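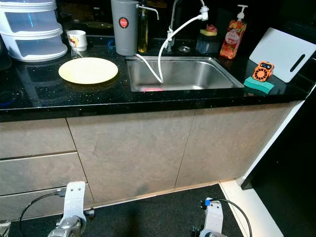 Kitchen sink, current setup. Filter is the gray one at the back left.

Countertop water filter and gooseneck faucet, do I keep both?
Forum: Kitchens > Sinks and Plumbing

gornard_hill
Posted 13 May 2019
We moved in with the granite already in and a single bowl stainless sink. I added the countertop filter because the tap water tastes like a swimming pool. It hooks to the faucet with a white hose and the hose is always in the sink. Every time I wash a pot I have to move it. It drips on things, it gets soap on it, and my wife wants it gone.

Options as I see them:
Leave it alone.
Put a filter under the sink with its own small faucet.
Shorten the hose somehow.

Budget is small. I would like to avoid drilling the granite. Anybody done this?

tealkettle
I had the same kind of canister for years. You can shorten the hose if it has a push-in connector at the filter end. Shut off the water, push the collar in, pull the hose out, cut it square with a razor blade and push it back in. Leave enough slack that the faucet can still swing. Mine took less time than finding the razor blade.

pridbridge_plumb
Check what kind of fitting it is before you cut anything. Some have a barb and a crimp and you won't get it back on without the right tool. Also, cut it too short and it pulls on the faucet connector, and then you get a drip there.

If it were my sink I'd go under the counter. You don't always need to drill. There's a round metal fitting in the counter behind the sink near the base of the faucet. If that's a cap over a spare hole, your filter faucet goes there. Feel underneath with your hand.

gornard_hill
I never looked. I figured it was an air gap or part of the faucet. Will crawl under tonight.

Cheon28
Disagree on going under the counter. You lose the cabinet space, the cartridges cost more, and when it leaks you find out after the cabinet floor has swelled up. With a countertop unit you see the leak right away. Move the canister to the other side and run the hose behind the faucet. Done.

pridbridge_plumb
Under sink units don't leak if they're put in right. I've done plenty.

Cheon28
And I've replaced two cabinet floors. We can both be right.

Geum-ok Wi
The other side is already full. He has the sponge holder, the dish soap and the cutting board over there, and that little orange fan sitting on a sponge. I'd clear that side first whatever you decide about the filter. The board can go in a lower cabinet. I'd also get the oil bottle away from the filter. You'll knock one into the other reaching for a glass.

gornard_hill
The board stays out, we use it three times a day. The oil can move.

tealkettle
If you keep leaning the board against the wall, put something under it to lift it off the stone. Mine got a black line along the bottom edge from standing in water. Bleach took most of it off.

Sokunach
What are you paying for cartridges? That decided it for me. I paid 20 dollars apiece for the countertop kind and changed them every couple of months. Went under the sink and now I change one a year. The water is also faster. Filling a pasta pot through the little spout took forever.

gornard_hill
Close to what you paid. We only use it for drinking and coffee. Pasta gets tap water.

Sokunach
Then it matters less. I'd shorten the hose and wait until you replace the faucet.

gornard_hill
Went under with a flashlight. The fitting does go through the granite and there's a nut on the underside with nothing connected to it, so it looks like a spare hole. I can't get the nut to turn by hand. Outlet for the old disposal is there too.

pridbridge_plumb
Basin wrench. Don't pry at it from the top, you can chip the edge of the stone.

Cheon28
Still say leave it on the counter.

gornard_hill
For now I'm cutting the hose. It's a push-in fitting, I checked. Under sink job will have to wait until June when my brother-in-law is here with his tools. The oil is next to the stove.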